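Call for participants: the Gronow recovery diaries, second round

Had an operation in the past year, or got one coming up? I'd love to hear from you!

I run the Gronow diaries, a small writing project in Iller for people getting over surgery at home. Any kind of surgery. Knees, gallbladders, hernias, a C-section, that thing on your shoulder you put off for ages. You keep a diary while you recover, you come to a few get-togethers, and next spring we print the best bits as a booklet that goes to folks who are about to go through the same thing.

I started it after my own hernia repair. The hospital sent me home with a very nice folder that covered dressings and pills and when to call, and then it was just me and the couch and a lot of daytime TV. What I wanted to know was how you get out of bed the first morning (roll to the side, push with your arm, swear a little) and whether it was normal to cry at a commercial for garden hoses. I wrote that stuff down on the back of the folder and my sister-in-law borrowed it before her surgery, and she gave it back with notes of her own in the margins.

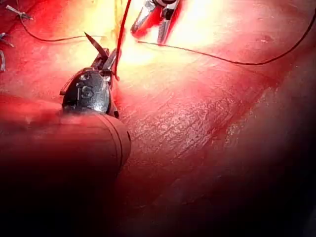 So the first round grew out of that folder. We had people writing on paper, people talking into their phones, and one retired mail carrier who did the whole thing as postcards to his dog. I loved those postcards. We printed every one.

What I'm asking of you

Write for 15 minutes a day for the first month after you get home, or as many days as you can stand. You can skip days! Some of the best entries in round one were two lines long. Then come to the evening meetups at the Dedetti building, where we read bits out loud, or just listen, and eat soup. There are four of those, at 6:30 p.m., and if you can't sit for long there's a big recliner and a carpet that people have been known to lie down on. You can call in from home too.

You don't need to be a writer. Spelling is my department. I fix the commas, you get to see every change before it's printed, and if you decide in the end that you don't want your pages in the booklet, they come right back to you and we're still friends.

Who can join

You need to be 18 or over and live close enough to Iller to make it to at least one meetup (the first one, if you can, so we get to know each other a bit). Your operation can be planned for any time up to the end of February, or it can be behind you, as long as it was in the past year and you remember enough to write about. I've got room for 20 people. I'd really like more folks who live alone, and more people who went back to work on their feet, like cooks and store clerks. Round one was pretty heavy on desk jobs and it shows.

If you looked after somebody at home, you can sign up too. I didn't think to ask for that last time and I got told off for it, nicely.

What you get

A notebook and a decent pen, or a login for Flurkico if you'd sooner type or talk (it's a plain diary app, it works on old phones). Bus fare or gas money to the meetups. Two copies of the booklet when it comes out. There's no paycheck, sorry, the grant only stretches so far.

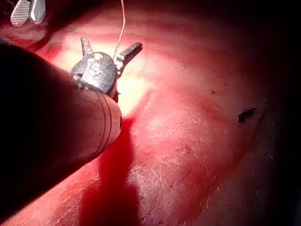 One woman from the first round wrote to me that she had signed up for the soup and stayed for the Tuesday-night kind of talk she couldn't have with her kids, the stuff about being scared to lift a laundry basket. She also said the pens were bad. I've bought better pens.

A few things I can't help with: I'm not a nurse, and neither is anyone else at the meetups. If your incision looks wrong or you have a fever, please call your doctor and not me. I also won't print the names of surgeons or hospitals, good or bad, so grudges will have to stay in the notebook.

How to sign up

Send a few lines telling me what you had done (or are having done), when, and whether you'd like paper or Flurkico. Use the form on this page or mail a note to Gronow Diaries, Dedetti Building, 487 Mill Road, Iller. You can also leave a message at the front desk, but talk slowly, the machine there is ancient. I answer everybody, usually late at night, so don't worry if my reply shows up at 1 a.m.

Sign-up stays open until all the places are taken. If you miss out, tell me you'd like to be on the list for round three.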